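La última tarde en Wollport

Mi abuela decía que el pan se sabe escuchar, y durante años creí que era una manera suya de mandarme callar. La panadería estaba en Wollport, al final de la cuesta que baja al puerto, y desde la ventana del obrador se veía llegar el barco de Varidstead, siempre cargado de gente con frío y con hambre, que para nosotros venía a ser lo mismo que gente querida.

Aquel septiembre me dejó sola con el horno por primera vez. Había un encargo de 300 panecillos para una boda, y ella, que no se había sentado desde que yo tenía memoria, se sentó. Se puso el chal, apoyó los pies en un saco de harina y dijo que iba a mirar el mar un rato. Yo amasaba y la vigilaba de reojo, pensando que en cualquier momento se levantaría a corregirme las manos – y no se levantó.

Cuando llevaba 187 panecillos formados (los contaba en voz alta, para darme ánimos) me preguntó si oía algo. Le dije que el viento. Me dijo que esperase. Y entonces, de la primera bandeja que se enfriaba junto a la puerta, empezó a salir un crujido pequeñito, como de lluvia sobre hojas secas.

– Eso es que te dan las gracias – me dijo, y cerró los ojos tan contenta.

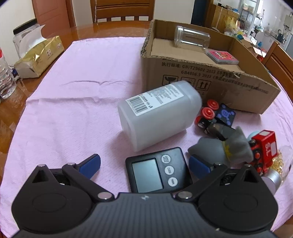 Un temporizador con la pantalla apagada.

Vendimos el local dos inviernos después. Ahora vivo tierra adentro, en una casa con un horno que apenas da para dos hogazas, y los domingos de mi niñez me quedan lejísimos. Pero todavía, cuando saco el pan, apago la radio, arrimo una silla y me quedo un buen rato con la oreja puesta.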